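Lesen ist keine Medizin

Ein Meinungsbeitrag, 16. Mai 2022

Alle paar Monate taucht eine Meldung auf, nach der Romane den Menschen verbessern. Wer Literatur liest, sei einfühlsamer, geduldiger, weniger voreingenommen und schlafe womöglich auch noch besser. Ich lese solche Meldungen mit wachsendem Unbehagen, obwohl ich seit meiner Kindheit kaum einen Tag ohne Buch verbracht habe. Man könnte meinen, sie müssten mir gefallen.

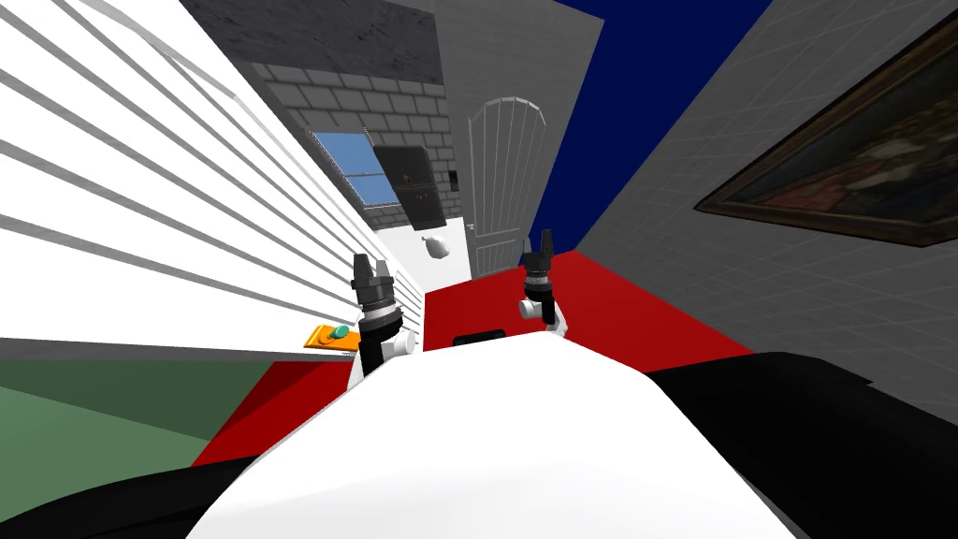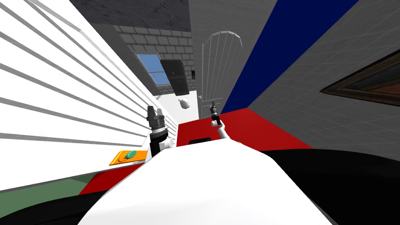 Zuletzt ging es um eine Lese-App namens Gedent, die seit dem vergangenen Jahr an mehreren Schulen erprobt wird. Die Kinder lesen darin Auszüge aus Romanen, und nach jedem Abschnitt erscheint die Frage, wie sich die Hauptfigur gerade fühlt. Vier Gesichter stehen zur Auswahl. Tippt das Kind auf das richtige, bekommt es Punkte. Der Anbieter wirbt damit, dass die Kinder nach 23 Lektionen messbar empathischer seien. Gemessen wird das mit einem Fragebogen, der ebenfalls aus vier Gesichtern besteht.

Ich habe mir das Programm an einem Nachmittag bei einer befreundeten Familie angesehen. Die Tochter, neun Jahre alt, war schnell. Sie las die Abschnitte nach kurzer Zeit nicht mehr, sie suchte nur noch die Stelle, an der jemand weint oder lacht. Das genügte. Für 60 Punkte gab es einen neuen Hut für die Eule am oberen Bildschirmrand. Nach dem dritten Hut legte sie das Tablet weg und ging in den Garten. Als ich sie später fragte, worum es in der Geschichte gegangen sei, sagte sie: um einen Jungen, der traurig war.

Man kann dem Kind keinen Vorwurf machen. Es hat die Aufgabe verstanden und gelöst. Die Aufgabe ist das Problem. Sie behandelt einen Roman wie eine Tablette, bei der es auf den Wirkstoff ankommt und der Rest Füllmasse ist. Wer den Wirkstoff kennt, kann ihn auch ohne Roman verabreichen, und genau darauf laufen solche Programme am Ende hinaus.

Nun bestreite ich nicht, dass Bücher etwas mit Menschen machen. Mit mir haben sie einiges gemacht, und manches davon war nicht gut. Mit dreizehn habe ich einen ganzen Sommer lang einen Abenteuerzyklus gelesen, dessen Helden ich heute für Dummköpfe halte. Ich habe ihre Redeweise übernommen und war für meine Umgebung vermutlich schwer zu ertragen. Einfühlsamer bin ich davon nicht geworden. Ich war glücklich, das ja. Der Wälzer, mit dem der Zyklus endete, hatte 494 Seiten, und auf den letzten dreißig habe ich absichtlich langsam gelesen.

In keiner Studie käme dieser Sommer gut weg. Es gab keinen Lernzuwachs und keine verbesserte Haltung gegenüber irgendeiner Gruppe. Trotzdem würde ich sagen, dass ich damals Leser geworden bin, und zwar durch ein Buch, das mir kein Pädagoge empfohlen hätte.

Das Gegenargument kenne ich. Es lautet, dass Schulbibliotheken und Leseförderung Geld kosten und dass niemand Geld für das Glück von Dreizehnjährigen bewilligt. Also müsse man eben mit Wirkungen argumentieren. In Stutalbridge, wo ich mehrere Jahre gewohnt habe, sollte die Zweigstelle der Bücherei geschlossen werden. Gerettet hat sie ein Papier, in dem viel von sozialer Kompetenz die Rede war. Ich habe es damals unterschrieben und würde es wieder tun. Aber ich habe auch gesehen, was danach kam. Im folgenden Jahr musste die Bücherei nachweisen, dass die soziale Kompetenz gestiegen war. Es gab Bögen zum Ankreuzen, die an der Ausleihe auslagen. Die Krimis wanderten nach hinten, weil sie sich schlecht begründen ließen, und vorn stand ein Regal mit Bilderbüchern über Gefühle, aus dem fast nichts ausgeliehen wurde.

Wer eine Sache mit ihrem Nutzen verteidigt, muss irgendwann über den Nutzen Buch führen. Und sobald sich etwas findet, das denselben Nutzen billiger bringt, ist die Sache erledigt. Wenn Lesen wegen der Empathie gefördert wird, dann spricht nichts dagegen, es durch ein Training mit vier Gesichtern zu ersetzen. Wenn es wegen der Konzentration gefördert wird, tut es vielleicht auch Schach.

Dazu kommt, dass die Behauptung selbst auf schwachen Füßen steht. Ich kenne belesene Menschen, die ihre Nachbarn schlecht behandeln, und ich kenne freundliche, aufmerksame Leute, die seit der Schulzeit kein Buch aufgeschlagen haben. Jeder kennt solche Leute. Auch in der Geschichte fehlt es nicht an gebildeten Lesern, die sich schäbig benommen haben. Wer das für Ausnahmen hält, müsste erklären, warum es so viele sind.

Mich stört auch der Ton, in dem diese Meldungen weitergereicht werden. Sie richten sich ja selten an Menschen, die nicht lesen. Sie werden von Lesern an Leser geschickt, mit einem kleinen Schulterklopfen. In meinem Lesekreis kommen fast 17 Leute zusammen, wenn alle gesund sind, und die jüngste Meldung erreichte mich von drei verschiedenen Seiten. Am selben Abend haben wir uns über den neuen Roman aus dem Verlag Arroyo derart gestritten, dass zwei Teilnehmer ohne Gruß gegangen sind. Es war einer der besten Abende seit Langem.

Was also tun? Ich hätte gern eine Schulstunde pro Woche, in der gelesen wird und sonst nichts. Jedes Kind bringt mit, was es will, auch Comics, auch das Sachbuch über Traktoren, auch den vierten Band der Reihe, die alle Erwachsenen scheußlich finden. Es wird hinterher nicht gefragt, wie sich die Hauptfigur gefühlt hat. Es gibt keine Punkte. Wer ein Buch langweilig findet, darf es zuklappen und ein anderes nehmen. An der Schule in unserem Viertel soll das ab Juni versucht werden, zunächst in zwei Klassen und ohne Begleitstudie. Die Lehrerin hat mich gefragt, ob ich Bücher abzugeben hätte. Ich habe ihr den Abenteuerzyklus versprochen, bis auf den letzten Band, den behalte ich.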